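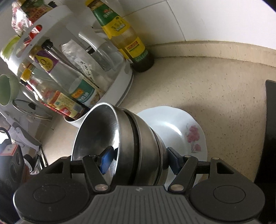
Stainless steel bowls, kitchen worktop.

The water in Rotitz measures 307 mg/l as calcium carbonate, so anything left to drain on the rack dries with a white film. I descaled the kettle on 4/29/22 with citric acid, 20 g to a litre, and left it for 34 minutes. The film on the element went – the ring at the waterline did not. A second dose cleared it.
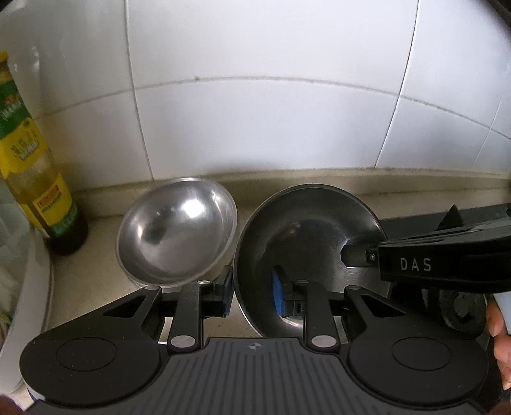 Veronika Hämmerli writes that she gets the same result with half the acid if the water is brought to the boil first. I have not tried that on the Aigner kettle, whose seal is rubber. The next descale is due in October.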